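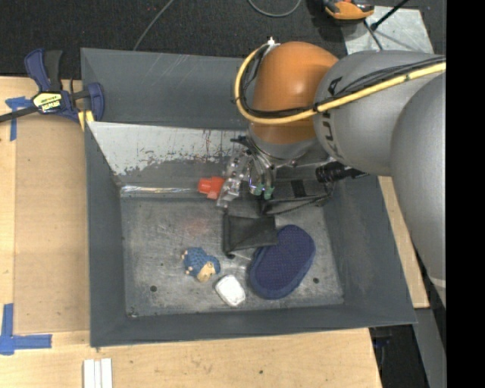

Clurnside发布料箱抓取示范数据集Kivia第4版

新增1,007段抓取记录,覆盖杂乱摆放的软质、硬质及不规则小件物品

4/17/23,Vellby讯——Clurnside今日发布Kivia数据集第4版。Kivia用于训练和评测机械臂在料箱内的抓取策略,本版新增1,007段抓取记录,其中1,000段用于训练,其余7段为标定记录,单独存放,不参与训练和评测。数据由Clurnside设在Vellby的采集站完成录制,标注工作由Maluleke承担。

采集任务

每段记录对应一次完整的抓取尝试。机械臂自料箱上方进入,夹爪下探至箱内,接近目标物,闭合,提起,随后在箱内另一位置放下。目标物由任务程序指定,操作员不作更改。抓取失败的记录予以保留,并标明失败发生的阶段:接近、闭合、提起或放置。

料箱为深灰色矩形箱体,四壁向内倾斜,置于浅色木质台面,箱沿以夹具夹持。台面上贴有蓝色胶带作为位置标记。斜壁对抓取有直接影响:物品靠近箱壁时,夹爪可用的进入角度减少,手指与箱壁接触的概率上升。此类接触在旧版数据中数量不足,本版予以补充。

箱底和后侧斜面带有划痕与磨损,局部有反光。采集期间未更换箱体,也未对表面作重新喷涂。Clurnside在内部测试中发现,仅使用洁净箱体数据训练的模型,易将反光条带和磨损斑块判定为薄片状物体。本版保留上述表面状态,并在元数据中记录箱体编号。

物品构成

物品按形变特性和轮廓分组,同一箱内混合摆放。箱内可同时出现扁平的黑色织物状小袋、表面有细密纹理的深蓝色椭圆垫、形似刺猬的蓝色小玩偶、白色圆角小方块以及橙红色塑料件。各类物品的主要难点如下:

扁平软质物:高度低,边缘贴近箱底,夹持点选择范围小。
大面积垫状物:常与邻近物品搭接,提起时可能带动其他物品。
玩偶类:外形不规则,朝向变化大,分割边界不稳定。
小型硬质物:在画面中所占像素少,易被手指遮挡。
不对称塑料件:两端宽窄不同,夹持位置决定提起后的姿态。

物品之间允许接触和部分重叠,不作人工整理。每组摆放连续使用若干段,之后重新投放。重新投放前后的状态均有静态图像存档。

采集装置

机械臂末端安装指式夹爪。线缆沿臂身外侧布置并分段绑扎,在腕部上方留有弯曲余量。固定相机朝向工作区,录制过程中位置不变。机械臂、夹爪和线缆会遮挡部分箱体,遮挡区域未作修补或合成处理,标注文件以掩码形式给出其范围。

每段记录包含以下内容:固定相机图像序列、关节角度、末端位姿、夹爪开合量、目标物标识及结果标签。各数据流使用统一时钟。时间戳缺失或不连续的记录已在入库前剔除,不计入1,007段之内。

标注与复核

Maluleke对每段记录进行逐帧分割,并标记首次接触、稳定夹持和释放三个时间点。软质物品在夹持过程中产生形变的,分割轮廓随形变更新。两名标注员结果不一致时,由第三名标注员裁定,原始分歧一并保留在文件中,供研究标注不确定性的用户使用。

结果标签采用四级:成功、部分成功、失败、无效。“部分成功”指目标物已离开箱底,但在放置前脱落,或同时带起非目标物品。“无效”指程序中断或急停触发,相关记录只用于故障分析。

与前版的差异

第3版以单件物品抓取为主,物品间距较大。第4版全部采用混合摆放,并将训练集按物品组合划分,验证部分所用组合不出现在训练部分。坐标系定义与前版一致,原有读取程序无需修改即可加载图像和关节数据;失败阶段标签和遮挡掩码为新增字段,需使用随附的新版读取程序。

评测规程同步更新。参评策略须在同一料箱内完成70次连续抓取,中途不得人工调整物品位置。报告结果时须同时给出成功率、非目标物位移次数和箱壁接触次数。只报告成功率的结果不列入Kivia对照表。

适用范围

本版数据限于单臂、单料箱、固定视角条件,不包含移动底盘、传送带或双臂协作任务。透明容器、液体和易碎品不在采集范围内。Clurnside不建议将仅用本数据集训练的策略直接部署于有人员进入的作业区域。

获取方式

Kivia第4版即日起向已签署数据使用协议的研究机构和企业开放。现有用户可使用原账户下载,协议无需重签。压缩包按物品组合分卷,可单独获取。标定记录、评测程序和字段说明置于独立目录。

下一次更新定于12月,内容为同一批物品在第二个相机视角下的记录。届时第4版的文件结构和编号保持不变。

关于Clurnside

Clurnside从事机械臂抓取数据的采集、整理与评测,在Vellby设有采集站和测试间。Kivia为其维护的料箱抓取数据集系列。

媒体及技术查询请联系Clurnside数据发布组,来函请注明“Kivia第4版”。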